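Ticket: gripper comes in off-center at the V-block, sim and bench both
Project: Trarkex (home cell, small parts)
Opened by: Dušan Pavlović
Watching: Joni Heiskanen, Renu Dixit
Status: open again, see bottom
Priority: annoying

Summary

Arm picks a short round bar out of the vise fixture, sets it in the V-block, lets go, comes back and picks it from the other side. Second pick is off. Gripper closes one finger first and shoves the bar along the V before it grabs. On the bench it sometimes pops the bar right out. In sim it does the same thing only politer.

Cell was fine before I moved to the new shop corner at Osau. Same arm, same gripper, same fixture. Table is different. Yes I re-leveled it.

What I tried before opening this

Re-homed the arm. No change.
Re-taught the V-block point by hand. Good for one cycle, then off again after restart.
Swapped finger pads for the old ones. No change, swapped back.
Slowed the approach way down. Same miss, just slower.
Checked the four bolts on the stand base. All tight.
Turned the whole job off and sulked.

Sun 4 August – Joni

Don't teach over it again please, you're hiding the problem. If the taught point is good until restart then something gets reloaded at restart and wins. Look at what the loader pulls in. I bet it's the station file from the old table.

Also is the sim using the same station file or its own copy? Matters a lot. If it's shared then the sim being wrong is good news.

Dušan

Shared. Both read the same file, sim just adds the walls and the table. So ok, good news I guess.

Opened the file. Every station has an offset from the table origin, plus there's a second block called "adjust" that I do not remember writing. The adjust block has one entry and it's the V-block. 2 mm in X. No comment next to it, thanks past me.

Set it to zero, restarted. Sim miss got smaller but didn't go away.

Renu

That was me, sorry!! The old stand had a warped print and leaned, so I put the 2 mm in to get through the demo weekend. Should of told you. When you reprinted the column it should have come out.

What's left over is probably angle not position. Check the tool rotation before you touch any more offsets.

Dušan

Ok so did this in order, writing it down so I don't repeat it.

1. Adjust block deleted completely, not zeroed. Loader complained about a missing key, put in an empty one, it shut up.

2. Measured stand position from the table origin with the long rule, three times because I didn't like the first number. Matches the file now.

3. Loaded the sim and stopped the job with the gripper just over the V-block, nothing in the fingers, nothing in the cradle. Wanted to see where the tip sits without a bar hiding everything. Fixture on the left, flat plate with the pegs on the right, stand in between. Tool comes down slanted here, and I don't want to trust my eye on a slant, so used the readout for the next step.
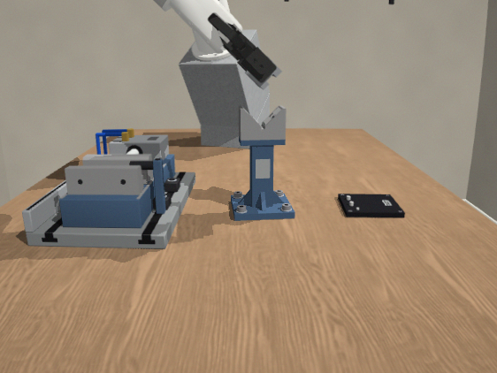

4. Compared tool rotation at the stopped point against the taught one. Off by 2 degrees around the tool axis. Position fine. So Renu is right and I spent a whole evening on offsets.

5. Looked for where rotation comes from. Tool file. Flange to gripper transform has a rotation in it from when the gripper was mounted one bolt hole over, and somebody (me) rounded it when typing it back in.

6. Retyped from the saved calibration. Restarted twice. Sim pick is clean, both fingers meet the bar together.

7. Bench next. Not tonight, neighbor already knocked.

Joni

Before bench: is the air side in the job or do you still switch the vise by hand? If the jaw opens late the arm pulls against it and you'll get a rotation error that looks exactly like this one. Saw it on the Awasthi cell, lost a weekend.

Dušan

In the job. Vise opens, waits, arm pulls. The wait is short though. Will make it longer for the first runs and bring it back down after.

Bench results

Ran 30 cycles at low speed. Longer wait on the vise. No pop-outs, no shoving that I could see. Listened for the click of one finger landing early and didn't hear it.

Then full speed. Clean for a while and then one bad pick. ONE. Bar sat crooked in the V and the gripper lifted it by the end. Stopped there.

Bar that failed has a burr on one end, can feel it with a nail. Deburred and put it back in the pile, marked with a pen. Not sure its the cause, only one sample.

Renu

Could be the burr. Could also be the drop height, if you release too high the bar bounces and settles wherever. What's the release height over the V?

Dušan

Too high probably. It's whatever I used for the old stand and the new column is a bit shorter. Didn't think of it. Will lower.

Still to do

– lower release height, run again at full speed with the marked bar in the mix
– same run with all deburred bars, so we know which one it was
– bring vise wait back down, in small steps
– put the tool file under version control like Joni has been saying since the Tukdale build
– comments in the station file. every line. Renu too
– write a check so the loader warns if the adjust block isn't empty

Status changed from fixed (sim) to open (bench). Leaving the cell powered off with the air dumped, don't start it if you're in the shop, the long wait is still in there and the job looks frozen when it isn't. Next update after the release height run.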